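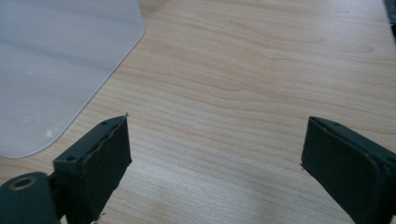 Stovwood Table and Storage Work
Progress report to the Whitelaw fund
Prepared by Euan Forsyth
2022-05-16

1. Purpose of this report

This report covers work done at Clidmont under the second stage of the grant. It sets out progress on the table surface, the clear storage boxes and the written packing routine. It also lists spending against plan, open problems and the work proposed for the final stage. Matters settled in the first report are not repeated unless a decision has since changed.

The grant pays for a plain, repeatable way of storing small loose items in shared rooms. The items are those that tend to gather on tables: caps, small cups, jar lids, flat mats, clips and similar. The work is limited to what can be done on one table with one type of box. Shelving and labelling were taken out of scope at the start and remain out.

2. Summary of position

The table work is complete. The box work is complete except for the lid wear check, which is still running. The written routine is in its fourth draft and has been read by people at Clidmont who had no part in writing it. Spending stands at 70 per cent of the award. The final stage can start on the planned terms, subject to the decision asked for in section 8.

3. The table

The table has a light wooden top with slightly rounded corners. It was kept in place of the painted trestle used in the first stage. The trestle moved when a box was pushed against the far side, and its painted surface marked easily. The present table does not move under normal handling.

The surface has been left uncovered. A fitted cloth was tried in April and withdrawn. It gathered under the box when the box was turned, and small caps settled in the folds. A flat plastic sheet may still be laid on the table for items that are to be wiped before they are put away, but it is treated as one of the things to be stored and has no fixed position.

Pale wood has one drawback. White and clear items are harder to pick out on it, most of all where light from overhead reflects off the surface. The routine now asks the person packing to look across the table from a low angle before closing the box, then to pass a hand over the surface. This adds very little time and has reduced the number of small items left behind. Moving the table away from the light was considered, but the room does not allow it without blocking the door.

Cleaning is with a damp cloth followed by a dry one. No polish is used. An oil finish was quoted for and declined, as it would have taken the table out of use for longer than the stage allowed.

4. The storage boxes

The box now in use is a large rectangular one in clear, slightly frosted plastic, with a hinged clear lid and a latch tab at the front. It stands lengthways on the table, with the latch towards the person packing. In the first stage the box was placed across the table. This brought both ends within reach but left too little bare surface for sorting. Turning it lengthways leaves open wood on both sides.

Clear walls were preferred to solid ones for a simple reason of use. People at Clidmont opened the solid boxes to see what was in them and often did not close them again. With clear boxes the lid is opened less. The ribs along the sides blur the contents when seen from a low seat, but the general contents can still be told from standing height.
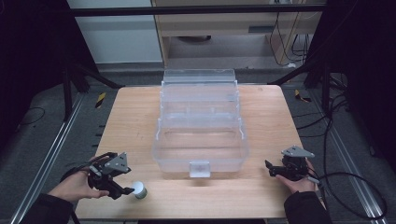 The sorting area is to the left of the box for small upright items and to the right for flat ones. This order was settled after both arrangements had been tried. Small upright items are easily knocked over, and on the right they lay in the path of the hand that works the latch for most users. Left-handed users may reverse the layout, and the routine says so.

The latch has been the main source of comment. It is small and lies close to the front wall when closed. Users with limited grip found it hard to lift with one finger. Two changes were tried. The first was a short loop of tape fixed to the tab, which worked but came away after repeated use. The second was a change of method only: one hand holds the front rim steady while the other lifts the tab from below. The second has been adopted. No part of the box has been altered.

The lid must be raised fully before anything is put in. When it is left part open it can drop as the box is moved, and items caught at the hinge end are slow to free. A sample box was damaged at the hinge in this way during the first weeks of the stage. It has been kept for reference and is not in use.

5. The written routine

The routine has been cut to a single page. Earlier drafts tried to give a place for every type of item and were not followed. The present text is as follows.

Clear the table of anything that does not belong in the box.
Place the box lengthways in the far half of the table, latch towards you.
Raise the lid fully.
Put small upright items to the left and flat items to the right.
Load flat items first, against the base.
Load small items on top, with lids and caps open side down.
Check the table from a low angle and pass a hand over it.
Close the lid and press the latch until it holds.

The unpacking routine is the same in reverse, with one difference. Small items are taken out one at a time and stood on the table before the flat items are lifted. Readers of the third draft lifted the flat items first and tipped the small ones back into the box. The order has been put right in the fourth draft.

Wording remains a matter of some debate. "Far half" was read by some as the side nearest the wall, whichever side they were standing on. A floor mark showing where to stand was suggested. I have not adopted it, as the table will be used in other rooms where the mark would be missing. The final draft will instead say "the half further from you".

6. Work carried out in the stage

Table moved to its present position and checked for movement under load.
Cloth cover tried and withdrawn.
Solid boxes taken out of use and replaced with clear ones.
Box layout changed from across to lengthways.
Latch method tested and written into the routine.
Third and fourth drafts of the routine issued for comment.
Lid wear check started.

The lid wear check consists of opening and closing the same box at set times through the working day, with a note made of any whitening or looseness at the hinge. It is slow work and gives no early result. I do not propose to report figures until the check has run its full course.

7. Spending

Spending is at 70 per cent of the award, against the same figure in the plan. Within that total there are two changes between headings. The cost of the clear boxes was lower than planned because they were bought in one order. The saving was moved to room hire, which rose when the Clidmont room was taken for longer sessions. Neither change needs approval under the grant terms, but both are recorded here as asked in the reply to the first report.

Small purchases have been limited to cloths, tape and a spare plastic sheet. Receipts are held at the Stovwood office and copies can be sent on request.

8. Problems and decisions needed

The supplier, Atura, has given notice that the present box will be replaced by one with a deeper lid. Samples have not been received. If the latch differs, the latch method in section 4 will need to be tested again and the routine may change. I ask the fund to choose between two courses: to allow a further purchase of the present box now, or to wait for the new one and move the end of the final stage back by 4 weeks. The first course can be met from the remaining budget. It is the one I would advise.

A lesser problem is storage of the boxes themselves. When full they can be stacked, but only on a level floor, and the cupboard at Clidmont has a raised lip at the front. Boxes are at present kept singly on the cupboard floor behind the lip. This is adequate for the number in use and would not be adequate for more.

9. Final stage

The final stage will take the table and one box to a second room and repeat the packing routine with people who have not seen it before. No help will be given beyond the printed page. Points at which they stop or ask a question will be noted and used for the fifth and last draft.

The lid wear check will be closed and its notes attached to the final report. The damaged sample box will be sent to the fund with those notes if wanted. Please let me know at the Stovwood office, together with the decision on the boxes.

Euan Forsyth
Stovwood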